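Home News Reports Briefings About Contact

STORNLEY TO SHOP OWNERS: DON'T HAND OVER THE CHORES YET

New report finds robot arms still a poor bet for small, fussy jobs, and a worse one for the kitchen

January 2026. Stornley, the independent equipment review service for small manufacturers and property managers, today released a report on whether robots are ready to take over the everyday chores of the workshop and the home. Its short answer is no. Its longer answer runs to 25 pages and is available to subscribers now.

The report, titled "Chores, Still Ours," was put together in response to a run of sales pitches that reached Stornley readers last year. Many of those pitches made the same promise: an arm that could do benchwork all morning and, with a change of software, load a dishwasher by evening. Stornley asked for evidence on both halves of that claim. It received a good deal of video and very little in the way of failure counts.

The workshop half of the report is built on a job called Peltetti. It is a plain bench task of the kind any panel shop would give to a new hire in the first week. Small relays have to be moved between a board, a tray and a narrow holder and set down where they belong. Stornley chose it because it is dull, because it comes up all the time, and because the parts are close together and look alike apart from their colored markers.

The Peltetti trials were run in simulation. Stornley wants that stated near the top, as several of the pitches its readers forwarded left it until the last slide. 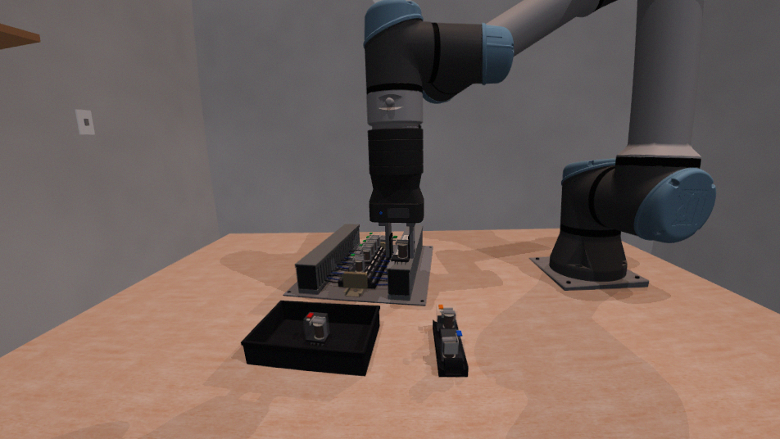 Simulated view of the relay bench, with the gripper over the board. Image: Stornley

A simulated bench is a kind place to work. The table can be made perfectly level. The lights stay where they were put, and no coworker sets a coffee cup on the base plate. If an arm has trouble there, a buyer should expect it to have at least as much trouble in a building with a loading door that opens every few minutes. If it does well there, the buyer has learned something, though less than the brochure will suggest.

Over 700 attempts, the report's reviewers recorded every drop, every part set down crooked and every run that had to be stopped. Stornley is not publishing a single success rate. The report explains at some length why a lone percentage tells a shop owner next to nothing. A miss on an open tray costs a few seconds. A miss among tightly packed parts on a live production board can cost the board. The two should not be averaged together, and Stornley considers any vendor that does so to be hiding the second number behind the first.

The report is hardest on three habits in the trade.

The first is the restart. In demonstration after demonstration, someone out of view puts the parts back where they began. That person is doing a chore too, and is missing from the cost sheet. Stornley now recommends that buyers ask who resets the bench, how long it takes, and what that person is paid.

The second is the tidy start. Parts arrive upright, facing the same way, with clear space around them. Stornley readers report that their parts arrive in a bag. Getting them out of the bag and standing up is most of the work, and a system that needs it done beforehand has taken the easy end of the job.

The third is speed. A clip played at double or four times normal rate should say so in letters large enough to read. Many don't.
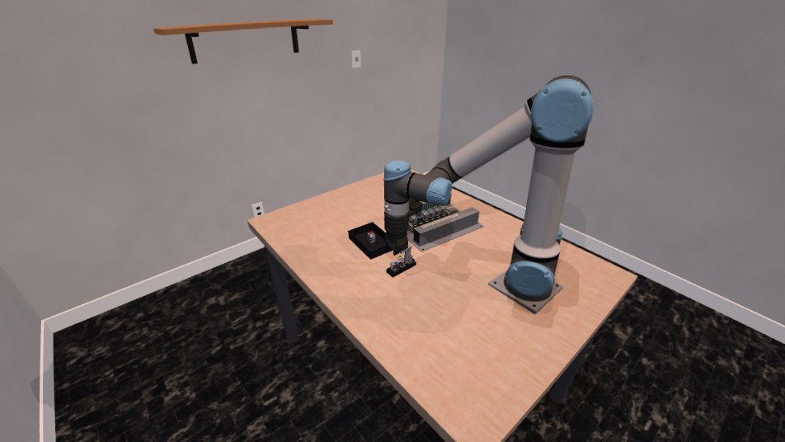 Wider simulated view of the same bench, showing the arm, the tray and the relay assembly. Image: Stornley

"We would like these things to work," the report's introduction reads. "Our readers would buy them. What they are being asked to buy at present is a very expensive colleague who needs the table laid before he will sit down."

The household half of the report is shorter and less patient. Stornley worked from the Minami list, its own set of ordinary home jobs, which includes clearing a table after a meal, emptying a washing machine, putting groceries away and picking up a bedroom floor. Suppliers were invited in December to show any of these done in a lived-in home, start to finish, at normal speed and with no one helping.

Two replied. One of them, Brendeo, sent a thoughtful letter saying its product could not do any of the listed jobs to that standard and that it did not expect to offer them soon. The report gives the letter in full and calls it the most useful piece of paper Stornley was sent. The other reply was a link to a showreel.

Stornley sees a reason for the gap between the two settings. A bench can be arranged to suit a machine. The holder can be screwed down, the tray can be kept in one spot, and the same parts can come through every day. A home is rearranged by the people in it, who have no interest in making life easy for a robot. Cloth folds, lids stick, and the dog is asleep in front of the refrigerator. Success with hard little metal parts on a flat table says hardly anything about a wet colander.

The report does allow that progress on the bench side is real. Arms of this general type have been doing heavy, repeated work in factories for decades, and the handling of small parts is better than it was when Stornley last looked. For a shop that runs long batches of one product, with a technician already on the payroll, the sums may come out in favor of buying. For a shop that changes jobs twice a day, the reviewers could not make them come out at all. Setup time ate the savings before lunch.
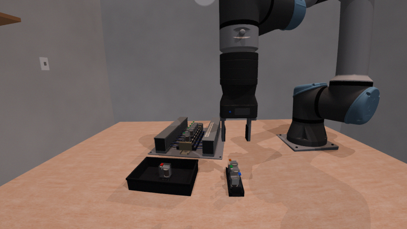

Jitendra Maurya, sent an advance copy, thinks the report is too hard on simulation and said so in a written response that Stornley has agreed to include as an appendix. Simulated trials, he argues, are where a cautious buyer ought to want the mistakes made, and a reviewer who complains that the demos hide their failures should give more credit to a method that lets failures be run again and looked at properly. He agrees about the home. "I would not let one near my mother's glassware," he writes, "but I would let it practice on a bench for as long as it likes, and your readers should be told that practice is cheap."

Stornley accepts part of the point. Practice may well be cheap for the supplier. The report's concern is with the invoice at the other end, and with buyers who are shown the practice and sold the performance.

Readers considering a purchase this year are advised to ask for a trial in their own building, with their own parts, in the condition those parts normally turn up. They should ask for the full log, including stopped runs. They should also ask what happens on the day a part changes shape by a hair, who makes the adjustment, and whether that person has to be flown in. A supplier unwilling to put the answers in writing has given one.

Stornley takes no payment from equipment makers and accepts no free equipment. The Peltetti task description and the Minami list may be reused by trade groups, schools and suppliers without charge, provided results are published with the failures left in. Review copies of "Chores, Still Ours" can be requested through the press desk. The household section will be looked at again when a supplier shows the reviewers a cleared table.

Contact: Stornley Press Desk | © Stornley. All rights reserved. | Back to top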